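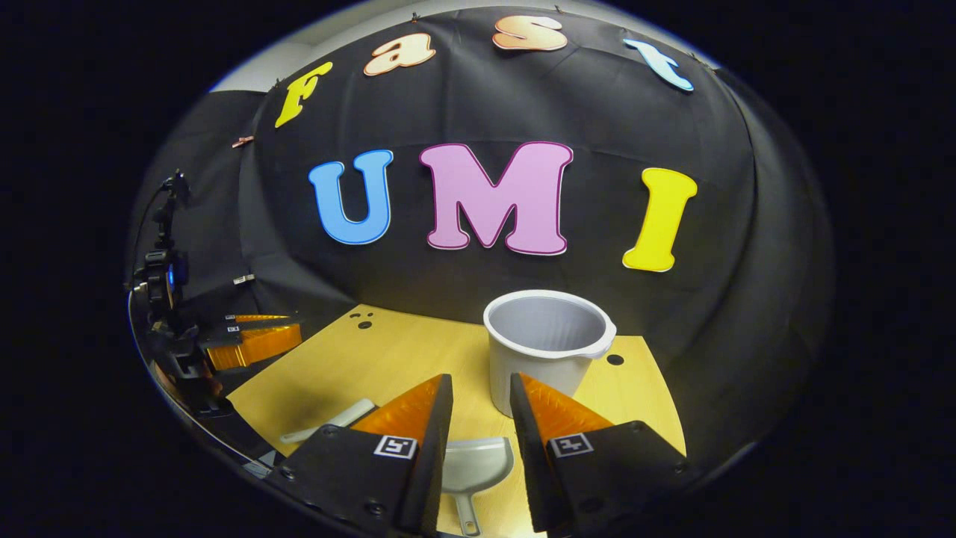 # Weltomeck village sounds

A collection of short recordings from in and near Weltomeck, made over one long and very happy August. There are 1011 clips in all: church bells, swifts, the milk lorry reversing, rain on the bus shelter, and a great deal of Mrs Vestergaard's gate (it sings! two notes, a bit like a cuckoo with a cold).

Please use them for anything you like. Credit is lovely but you don't have to.

## What's in the folders

- `birds/` has 311 clips, mostly swifts and jackdaws
- `village/` has 740 clips, bells, gates, traffic, shop door
- `notes.csv` gives the file name, place, time of day and weather

If you add those up you'll get more than 1011. Clips with a bird *and* something else going on sit in both folders under the same name, so check before you merge them.

## Format

Mono WAV, up to 2 minutes each. I've trimmed the starts and ends and left everything else alone, wind included. Some of the Dresura Lane ones are very windy.

## Good places to start

`village/bells_practice_04.wav` is my favourite thing I've ever recorded. Someone comes in early, there's a pause, and then the whole lot goes off together. The dawn clips from Pratora Wood are gorgeous on headphones too, especially anything before 5 am.

## Still to do

- times are missing for the first batch of jackdaws
- `gate_17` and `gate_18` might be the same clip
- owls!!

Corrections very welcome, above all from anyone who can tell a young jackdaw from a cross one.

Nii Alhassan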